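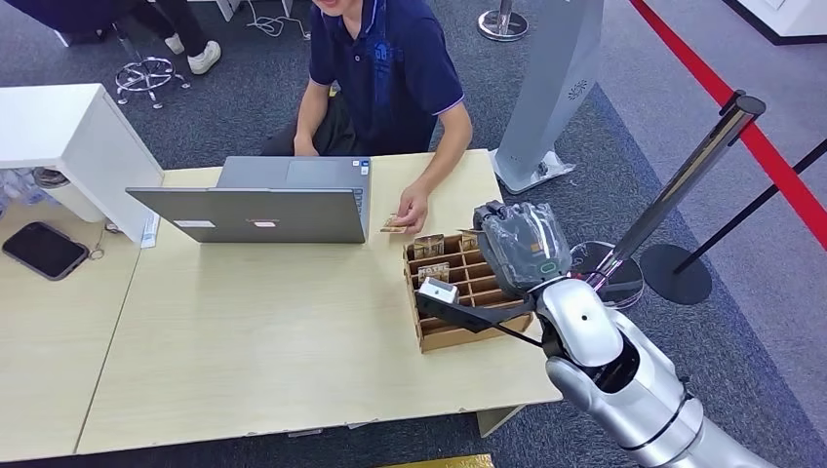 Figure 3.1 Small packets and a divided cardboard tray on a work table.

Chapter 3
Does a Place for Everything Save Time?

Books on office order tend to promise a lot. Buy a tray with compartments, they say, and the hunting stops. Readers should ask for the evidence. Lionel Royer, whose Bindton study is quoted in most of them, followed 16 desks through a single November and never timed how long it took to put things back.

A divided tray does one thing well: it keeps small boxes upright and apart. It also fixes the size of what you can store. Anything too wide for its cell ends up beside the laptop, and the table is as crowded as before. Farhad Dehghan makes a harsher point in his Urkum lectures – that sorting is often a pleasant way to put off throwing things out.

This chapter looks at three claims made for compartments. Section 3.1 deals with finding, Section 3.2 with putting away, and Section 3.3 with the cost of deciding what goes where. Before reading on, write down the last small item you lost at your desk and where it was when you found it. Keep the note for the exercise on page 41.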